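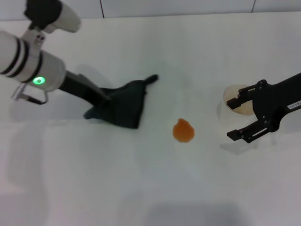
Wiping the table before the stain is born

In our house the white table was my idea, so now the stains on it are my problem also. We bought it from Jorneo when we moved to Uvotthorpe, and I was so happy with how clean it looked in the shop. At home it shows everything. Tea, pencil, the ring from a flower pot, and most of all anything orange.

Orange is the worst color for a white surface. I say this after many dinners with carrot soup, paprika oil and the tomato sauce from the Dimitriou shop, which I love and which comes in a jar of 664 grams. A small orange puddle looks innocent. If you leave it until after dessert, you will find a pale yellow shadow under it, and the shadow stays for weeks.

I tried several methods and I want to write down what I do now.

First, I do not wipe. My mother always wiped quickly, in big circles, and so did I for years. But a wide circle takes a spot the size of a coin and makes it the size of a plate. Now I put a folded cloth on the spot, press, and lift it straight up. Then I turn the cloth to a clean side and press again.

Second, the cloth should be dark. I had a pack of white ones, and after one month they looked so sad that I was ashamed when guests came. Dark green or dark gray is good, the sauce does not show on it. Only wash a new dark cloth 2 times before you use it, or it can leave its own color on the table. I learned this in September and I was not pleased.

Third, when the orange is gone, I use a drop of dish soap in warm water and dry with another cloth. For an old shadow I make a paste from baking soda and leave it ten minutes – not longer, and I never rub hard.

I also moved the small dishes. Before, the sauce spoon was lying directly on the table while we ate. Now there is always some round dish near the pot, and the spoon goes there. It is a little more washing, but the dish can go in the sink and the table cannot.

My neighbor says I should buy a tablecloth and be finished with it. Maybe she is right. I looked at one from Trelau, it was pretty, with a blue border, but then I would have to iron it every week. For now I keep the green cloth next to the bread box and try to serve the soup more slowly.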